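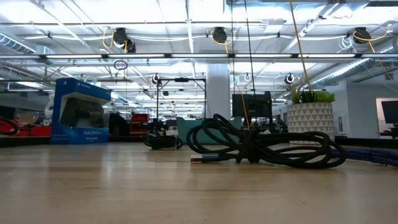 Declan Grimshaw asked last time whether parents want furniture that does two jobs or just want furniture that's smaller. Good question. Didn't have an answer then. Got half of one now.

December 11, 2024
By the Wollar design desk

Start with the bed. Everybody starts with the bed. Ask the room: whose kid sleeps in a bed shaped like something? Wait for hands. Car, castle, boat.

Then the Bettencourt bench. Toy chest, lid is a seat, back folds down flat and becomes a train table. Launched in June. We followed 206 families who bought one. Asked them one thing: which way is it set up today?

Pause here. Let them guess.

Most said bench. Train table got used the first month, then shoes went on it. Mention the mom in Lurkov who keeps hers by the front door and swears she'll never give it up. She bought it for trains. Her son is into bugs now.

So - point one. Kids change what they play faster than you can fold a hinge. If the second job is a theme (pirates, trains, fairies) it dies early. If the second job is a flat surface it lives. Go slow on this bit, I rushed it in rehersal.

Point two, hinges. Soft close or don't bother. Grandparents ask about fingers before they ask about price. Bring the sample lid, pass it round. GET IT BACK.

Point three, height. Seat that suits a four year old is useless at 9. Wusport stool has three sets of holes for the legs, one hex key, done. Parents move it up once, maybe twice. Key always gets lost, so they now tape a spare under the seat. Copy that, everyone.

Color - short. Painted looks great in the store, chips at the corners by spring. Oiled wood hides more. Don't get into the stain argument, no time.

Cost. Some 3466 people answered the mailing list survey, 2051 of them said they'd pay more for a piece that still worked in a grown-up room later. Saying and paying are differnt, say so before someone else does.

Back to Declan's question. Smaller sells it, second job keeps it in the house. That's the half answer. Other half is resale and I have no data yet, ask them for stories.

Skip the crib section if running late. Questions. Then sample lid back in the box, flyers are by the door.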